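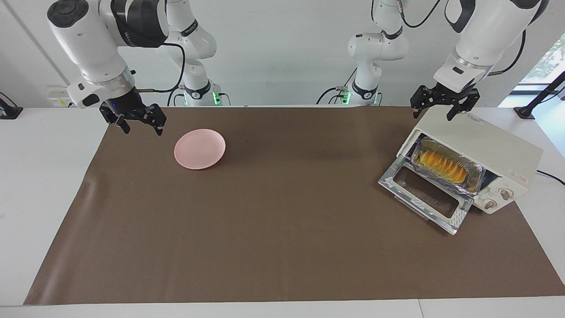
## 4. Comparing finger sets on two arms

Run this section after the camera check. Both arms use the two-finger parallel gripper; fit the Fliden fingers on one and the Tarigan fingers on the other.

1. Confirm that the base indicator on each arm is green.
2. Open the Riratness console and load profile 26.
3. Set grip force to 35 percent on both arms.
4. Place the plate on the mat, toward the back.
5. Set the toaster oven at the right of the mat, door folded fully down, with the loaf in its foil tray inside.
6. Jog each gripper to its start pose and select **Store**.
7. Run the transfer, tray to plate, four times with each finger set.
8. Log slips and tray contacts separately.

**Caution:** Keep the oven switched off at the outlet. The fingers are not rated for heat.

**Note:** Foil walls crumple at higher force — replace the tray before changing finger sets.

**Note:** If a start pose is rejected, check the cable loop at the upper joint for slack, then repeat step 6.

Send logs to Qistina Harahap. Revised Apr 11, 2022.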